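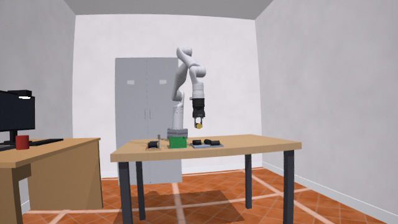 Robot arm at a wooden table, rendered

Home | Stories | Trade Talk | Archive

The Grout

Saulius Luik had been cleaning the tile floor of the Irum Hotel for 19 years when the management sent him a consultant.

The consultant was called Uldis Liepiņa, and he wore white sneakers, which Saulius took personally. He stood in the middle of the lobby with a tablet and asked what the grout's natural color was.

"Gray," said Saulius.

"The brochure says ivory."

"The brochure was printed before the guests came."

Liepiņa wrote this down. He had a product with him, a concentrate called Koseck, which was to be mixed in a bucket and left on the floor for 43 minutes. Saulius asked what happened at 44. Liepiņa said he would have to check.

They tried it behind the luggage stand, on a patch no bigger than a doormat. The two men sat on the bellhop's bench and waited. Liepiņa talked about his divorce. Saulius talked about wax, and felt he had given away more.

When they rinsed it, the grout was ivory. It was so ivory that the rest of the lobby looked like the floor of a bus station.

"Well," said Liepiņa, "there you go."

Saulius looked at the small bright square, and then at the lobby, which ran on past the elevators and the bar and down the long hall to the ballroom. He had more than 600 square yards of it - all of it, until that morning, perfectly clean.

"How much of this stuff did you bring?" he asked.

"Just the sample."

Saulius went to the closet, came back with the big rubber mat from the service door, and laid it over the patch. Then he moved the luggage stand on top of the mat.

"Gray," he said.

Liepiņa thought it over and wrote that down too.

3 comments | 19 shares

Contact | © Nallusik Stories | Back to top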